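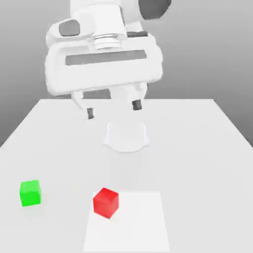 **Unit 9: Surface finish on work tables**

Gloss is the share of light a surface reflects in the mirror direction. A matte top scatters light and hides fine scratches, but it holds dirt in its texture.

- Read gloss at 60 degrees first.
- Above 70 units, repeat at 20 degrees.
- Below 10 units, repeat at 85 degrees.

Take 2 readings per spot, the second at a right angle to the first. Record both.

Reading for the December lab: Urrutia, pp. 40–49.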